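3.2 Household surfaces and the storage of glass

The second part of the survey dealt with the places in which households in Prilstead keep and use coloured glass. Earlier work on the town (Lo Presti and Casado) treated glassware almost wholly as a matter of purchase and inheritance, and said little about the furniture on which it stands. Our returns suggest that the two cannot easily be parted. Of the 1,603 households that answered the postal questionnaire, a large share named a table, and not a cabinet or shelf, as the usual place for their coloured pieces.

Respondents were asked to describe the table in their own words. Pale wood was mentioned more often than any other surface, above all in the newer streets of the Mesine district, where dining rooms are small and one table serves for meals, schoolwork and display. Several respondents wrote that they had chosen a light top so that the colour of the glass would show — a preference that the older literature links only with white cloth. Figure 3 gives a comparable arrangement, with coloured glassware grouped centrally on a top of joined planks.

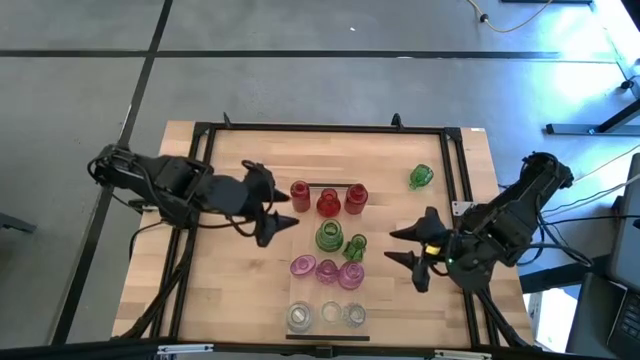 Figure 3. Coloured glassware on a light wooden tabletop with staggered plank seams.

3.3 Length of ownership

Length of ownership was recorded for each household's oldest piece. In the Chidiac quarter, where interviews were held in November, the median was 18 years. Families there tended to speak of sets as whole even when pieces had been lost, and replacements bought at the Orodness market were seldom set apart from the originals. One respondent kept a written list of every breakage and its date.

The interview sample was small (some 200 households) and leaned towards owner-occupiers. Tenants moved more often and gave shorter accounts of their belongings. We therefore report their answers separately in the next section — together with those of households that had given glass away in the year before the survey.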